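Zirnex Suture Practice Kit for Robotic Graspers

From Vemell. Ships in 9 boxes or as singles – ask for pricing on singles.

Made for teams running stitching drills with wristed instruments. Pale fine-grain pad, black thread, curved needle. Shows every stitch clearly, even on a wrist view.
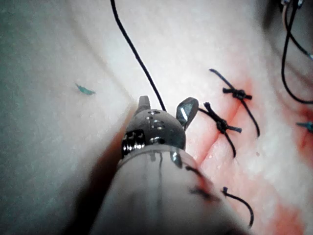

Pad takes up to 100 stitches before you swap it out. Knots stay put when trimmed short. Marks wipe off teh back side, not the front – plan on replacing.

Works with most two-arm setups. Mounting tray sold seperately, 349 with the Grarus clamp.
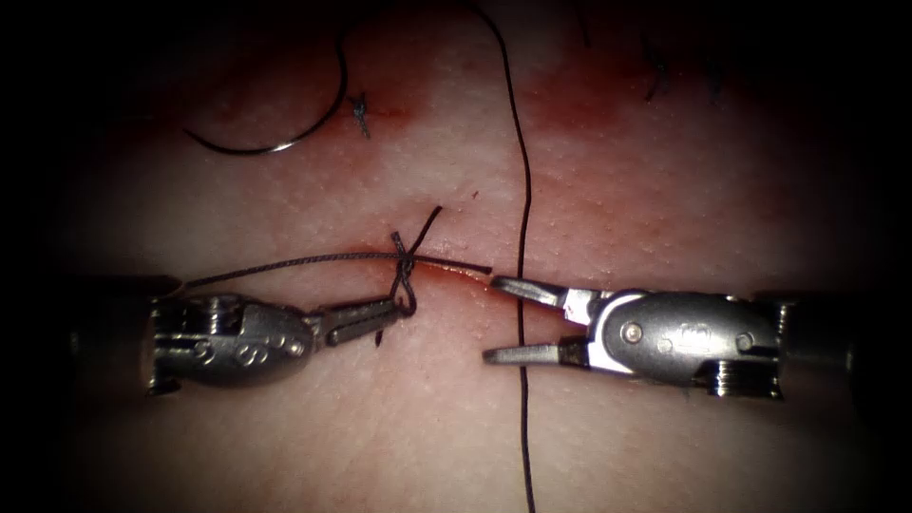 Interrupted stitches are the default drill. Running stitch guide comes in the download, written by Jae-in Jin. Joo edition adds a thicker pad, same footprint.

Thread: spool of 1000 inches, braided, dark. Needles in a tin, keep the lid on.

Lead time short for pads, longer for trays. Next tray batch in March.

Bulk orders and returns – Jong-dae Sung, sales desk. Unopened pads only.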